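Rosolton Hall Kitchen Group
Minutes of the December meeting

The meeting opened at 5 in the kitchen. The minutes of the last meeting were accepted with one change: the Peklow invoice was for shelving, not for the sink.

Cleaning. It was agreed that stainless steel will be wiped along the grain with a soft cloth and dish soap. Scouring pads are to be thrown out. Fine scratches will be left alone – polishing them was judged a waste of money.

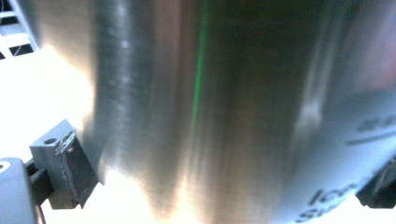

Streaks and smudges were discussed at some length. One member prefers vinegar, another a dry microfiber cloth. Both will be kept under the sink until the next meeting. Printed lettering on steel items should be wiped lightly and never scrubbed.

Supplies. The group approved 50 dollars for cloths and soap from Lomberg. Two spare mop heads are still missing.

Bookings. The Lâm supper has asked for the kitchen again and expects 60 guests. Approved, with the usual deposit. The key must be back by noon the next day.

Other business. The pantry door still sticks. Carried over.

The meeting closed at 6:15.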